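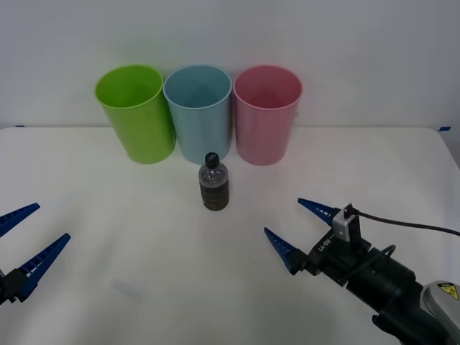 Green, blue and pink, plus the small bottle

Plastic cups for cold tea: keep them or bin them?

panya_n
Posted in Kitchen and Table, 14:20

Our club room in Rillonport has a set of plastic cups that come out every June for cold tea. Green, light blue, pink. We line them up along the wall at the back of the white table and people help themselves. The brown stuff in the small bottle is my tea concentrate, which I make strong at home and let down with water when I get there.

Two questions. First, the cups have started to smell of old tea even after a wash. Second, has anyone got a sensible ratio for concentrate? I have been guessing and I get complaints either way.
Panya Noiphan

saucerfull
14:41

Bicarb for the smell. A heaped teaspoon in each cup, fill with warm water, leave overnight, rinse twice. If they still smell after that, the plastic is scratched inside and it won't come out.

dunmore_lane
14:55

I would just bin them. Plastic cups are cheap and tea gets into everything. We went over to glass tumblers and have had no trouble.

panya_n
15:02

Glass isn't allowed in the room, there is a hard floor and small children on most afternoons. Also I like the colours. People remember which one is theirs and I end up washing fewer.

dunmore_lane
15:10

They remember for ten minutes, in my experience. Then there are two people on the blue one.

chutima_s
15:34

On the ratio: I use one part concentrate to five parts water for black tea, one to four if there is going to be ice. Steep it for 10 minutes, no more, and take the bags out without squeezing them. Squeezing is what makes it bitter.

A small bottle doesn't go far, though. I mix mine in two big jugs of 3000 ml each for our open afternoon, and one small bottle would hardly colour the water. How many are you serving?
Chutima Sukprasert

panya_n
15:50

Three or four most days, so the small bottle is enough. It is only when the walking group comes in that I run short. I have been steeping for half an hour, so that may be the bitterness explained.
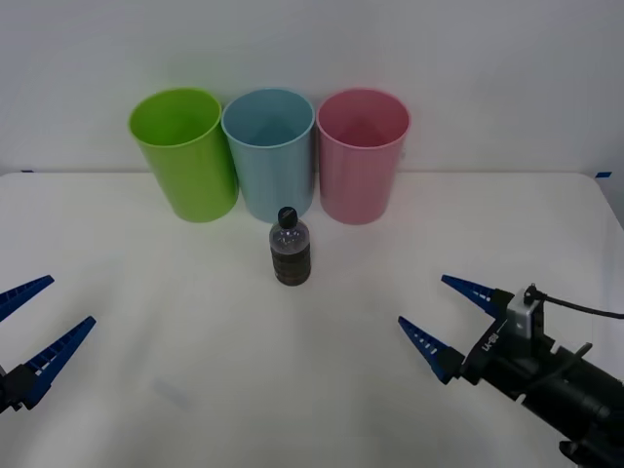

I should say as well that I don't have a jug. I pour a bit of concentrate into each cup and top it up from the tap, so the strength depends on who is pouring. Perhaps a jug is the thing to buy before I worry about ratios.

saucerfull
16:08

Get the jug. Pouring by eye into tall cups never comes out even. I have a Stilulov one with a lid, nothing special, fits in the fridge door. The Skusinero ones look nicer but the handle is a poor shape if your hands are wet.

kettlewick
16:31

Disagree about the Skusinero handle, I have had mine for years and never dropped it.

More to the point, is the tea being kept cold? I wouldn't leave concentrate standing out on a table all afternoon in June. Mine goes cloudy if I forget it. It doesn't taste off, but I pour it away.

panya_n
16:44

It lives in the fridge and comes out when people arrive. Whatever is left at the end goes down the sink.

chutima_s
17:05

Cloudy is usually just the tea cooling too fast. Let it come down to room temperature before it goes in the fridge and it stays clearer. Kettlewick is right about not leaving it out, all the same.

Which tea are you using? I buy Amrani loose in the 935 g tin and it makes a clean concentrate. Bags are fine but you need more than you think, around eight to a litre of water.

dunmore_lane
17:19

935 g is a lot of tea for someone serving four people.

chutima_s
17:26

It keeps. Lid on, dark cupboard.

saucerfull
17:40

One thing on storing the cups. If they are stacked inside each other when damp they will smell whatever you wash them with. Leave them open end up somewhere airy, or upside down on a rack. Don't put them away until the next day.

kettlewick
17:52

Upside down on a rack. Open end up they collect dust.

panya_n
18:15

They have been going back in the cupboard stacked and a bit damp, so that will be part of it. I'll do the bicarb tonight, cut the steeping to 10 minutes and look for a jug with a lid. If the pink one still smells after that it can hold pencils.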